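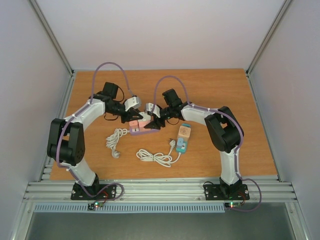 Two arms on one rail, working over a power strip with plugs and white cables on the table.

Opinion > Automation > Equipment and Budgets

We use cookies to remember your settings. By staying on this site you accept our cookie policy.

Buy the Table Before You Buy the Arms

August 29, 2025

Every year before October, the small workshops in Plandton write their equipment plans, and every year I read the same line in them: "robot arm, quantity one." Sometimes it is "quantity two." Then comes a price, and then nothing more. I think this line is the reason why so many of these purchases end in disappointment.

I do the planning at Gerna, a repair and assembly shop with 33 people. Last year we compared our budget with that of Brinwood, a shop of similar size which has a pair of arms for handling plugs and cables. We had asked for the arms only. Brinwood had asked for the arms, a rail to bolt them on, an enclosure, spare gripper fingers, and 114 hours of paid time for the people who would learn to use all this. Their request looked expensive and ours looked reasonable. Ours was the wrong one.

A plug is a small thing, but it is a hard thing for a machine. The cable behind it is soft and never lies the same way twice. An adapter may be a flat piece or a little cube, and the same finger must hold both. If the base moves a little during the week, the work of the week before is lost. So the base plate and the rail deserve their own line in the budget, and I would write this line first.

The second arm is also often misunderstood. Managers see it as double speed and calculate the return from this. In my opinion it should be calculated as a second hand. One hand holds the strip, the other pulls the plug – the output is still one plug. Who promises his director twice the output will have a difficult meeting later.

I have heard the argument that a supplier should take care of these matters. Barbu, from whom we took our first offer, was polite and answered all questions, but it answered only the questions we asked. We did not ask about replacement cables, and so they were not in the offer. I do not blame the supplier for this. A budget is written by the buyer.

My proposal is simple. For each arm in the plan, put an equal sum beside it for the table, the fixing, the wear parts and the training. If the total is then too high, buy one arm and wait. We waited some 4 months with our own order, and in this time we wrote down which cables and plugs really come to our bench. This list has changed our choice of gripper, and it cost us only a notebook.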